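Home | Set-up | Daily Use | Faults | Parts | Contact
Print this page | E-mail this page

Section 2: When the right gripper won't let go (fault 177)

I set up my Saleck for laundry work in February and got fault 177 in the first hour, so I wrote down what works for me. The arm stops with a garment still clamped in the fingers and the screen says "release timeout."

CAUTION: Don't yank on the cloth! The wrist motor is still powered, and a hard pull can make it jump.

1. Press the red stop button and wait 50 seconds.
2. Check that the left hand is open and clear of the bedding.
3. Hold the garment up near the fingers so its weight is off the gripper.
4. Turn the release knob on the Dulell wrist until the fingers loosen.
5. Slide the cloth out sideways - slowly, if it's a thin knit.

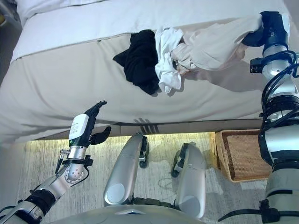 6. Look over the cables at the right wrist and elbow. A loop that snags can bring up the same fault (mine did, twice).
7. Restart and run the Warkitz grip test with one dry washcloth.

NOTE: If you get 858 after the restart, the finger sensor has lost its zero. Go back to Section 1 and redo the calibration before you give it any more clothes.

Print this page | E-mail this page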